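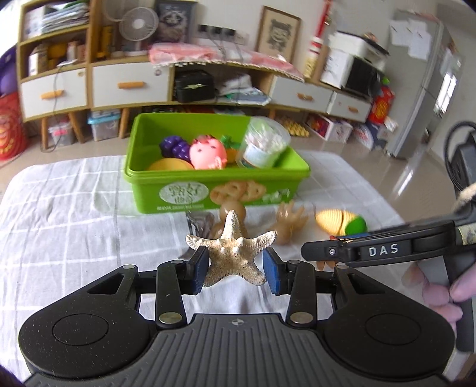 Lev Hnatiuk has surveyed the shore at Prostumstead for Cinus through two winters. The site has 569 marked squares, each checked at low water.

"We record what is attached and what is passing through," he said. "Starfish go in the second column."

Counts fall after October, when swell shifts the lower boulders. Hnatiuk puts the error at up to 2 animals per square. He does not correct for it. "Antoniuk did, and the older figures can't be compared with ours."
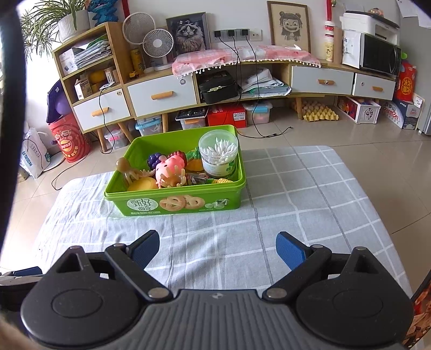 ## Tides and access

Work starts an hour before low water at the Wolitz end, where the rock drains first. "Start at the other end and you lose the bottom row," he said. The next survey depends on the spring tides.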